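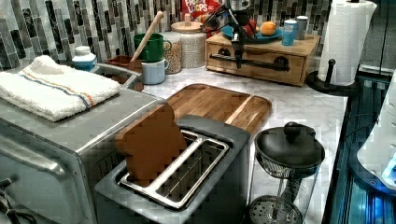

I've had the Irnetti bread machine since February and I've made enough loaves in it by now to have opinions, so let's go. Quick background: I'm a toast person. I don't care much about sourdough with big holes in it that the jam falls through, I just want a plain brown sandwich loaf that's good in the morning. My one gripe with homemade bread has always been that it comes out an awkward shape, and you can see the slice sticking up above the toaster there, crust poking out of the left slot. I like a tall slice! But it does mean flipping it over halfway if I want the top to brown, and with the Irnetti pan you should expect to do some flipping, because on the large setting these loaves are tall.

I bought mine secondhand from Damian Tanner, who was moving and didn't want to pack it. He asked for $39 and threw in the measuring cup and the little hook for pulling out the paddle. The manual was missing. There's a PDF, but it's been translated badly and it calls the crust "the skin of the bread" all the way through (I've started saying it too).

## The bread

Good. Really good for the amount of work, which is dumping things in a pan. The whole wheat program is the one I use most, and it's slow, but I set the timer before bed and wake up to the smell. My usual large loaf weighed 905 grams the one time I bothered to put it on the scale. The crumb is even and soft without being gummy, and it slices fine if you let it cool. I never let it cool. The first slice is always a squashed mess eaten standing up.

White bread came out a bit pale for me on medium crust, so go dark. The rapid program makes a dense, sad brick and I'd skip it completely. I tried it 3 times with different yeast, thinking it was me.
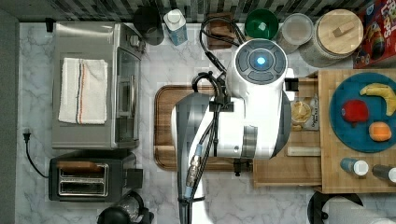 *Cutting board, toaster oven and the two-slot.*

Slicing deserves its own mention. A bread machine loaf has that hole in the bottom where the paddle was, and on the Irnetti it's a big one. Hye-jin Won has the Sirko, where the paddle folds flat before baking, and her slices from the middle come out whole. Mine have a notch. It doesn't matter for toast, it matters a little for sandwiches, and it matters a lot if you're making grilled cheese and don't want cheese all over your pan. Lay the loaf on its side to cut it, by the way. Much easier than sawing down through the domed top.

## The annoying parts

It's loud when it kneads. Kind of a thump, pause, thump, and on a smooth surface it creeps. I keep a rubber mat under it now. The beeping at the end can't be turned off, or if it can, that part didn't survive the translation.

The nonstick on the pan is holding up but the paddle has started to stick. A drop of oil on the shaft before you load the flour helps a ton. Replacement paddles exist, only they come in packs of 2 and shipping cost me more than the paddles did.

And the lid window fogs up within minutes, so if you were looking forward to watching the dough, sorry. 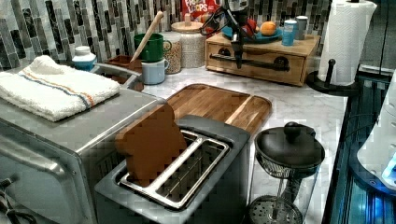 The keep-warm setting is another one I go back and forth on. It runs for an hour after baking, and it stops the bottom from going soggy if you're still in the shower, but it also toughens the crust quite a bit. If you like a chewy crust, leave it. I pull the pan out as soon as I hear the beeps, tip the loaf onto a rack and cover it with a towel, and the crust softens up nicely by lunch.

## Keeping the loaf

No preservatives, so it goes stale quickly. I slice the whole thing on day one and freeze half with bits of parchment between the slices. Frozen slices go straight into the toaster, one notch higher than usual, and I can't tell the difference.

## Would I buy it new?

Hmm. At full price I'd probably get the Sirko, just for the folding paddle. Secondhand, yes, in a heartbeat. Four stars from me, and I'd give it another half if somebody could tell me how to shut off that beep.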